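Robotics Club round-up

2020-07-07

Well, we're back in the room, and I can't tell you how good it was to hear motors humming again! For anyone who's new to the Hostthorpe newsletter, I'm the one who looks after the Tuesday night group (the loud one with the label maker). We had six students along this week and a lot of catching up to do.

The big job is still our two-armed kitchen helper, which the students have named Groltik. Don't ask me where that came from -- they voted while I was getting the biscuits out. The idea is that the arms work together at a bench, picking up bowls and utensils and putting them where they're meant to go. Sounds easy, doesn't it? My five-year-old nephew can do it without looking. Groltik needs a fair bit more coaching.

Aarti Joshi has been working on how the two arms share the space, so they stop trying to reach into the tray together. She's written a little set of turn-taking rules and they're much tidier than the ones I wrote last year. Devendra Mathur is on cables. We've all learnt to respect cables. He wants a bit of slack at every joint, with clips at the spots where they like to snag, and he's drawn it all up in coloured pen on the back of an old raffle poster.

We're keeping the colourful kitchen bits for practice, as the students find them easier to keep track of on screen. If you have a spare plastic bowl or an old spatula in a nice bright colour, please pop it in the box by the door. No glass, please!

On the money side, the sausage sizzle and the Kushwaha Hardware grant have got us to $2,000, so the entry fee for the November showcase is covered and there's a bit left for spare parts. Huge thanks to everyone who bought a snag.

Next week we'll be back on the orange-handled utensil. It's skinny, it rolls, and I've grown quite fond of it.

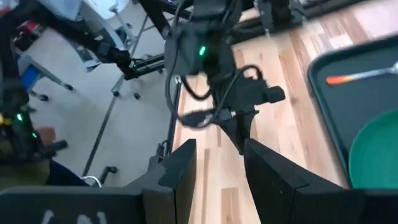 Junior coding: places still open

The Ison beginners' group has room for six more kids in years 5 and up. No experience needed, and we have laptops to lend. Send me a note or grab me at the door on any club night.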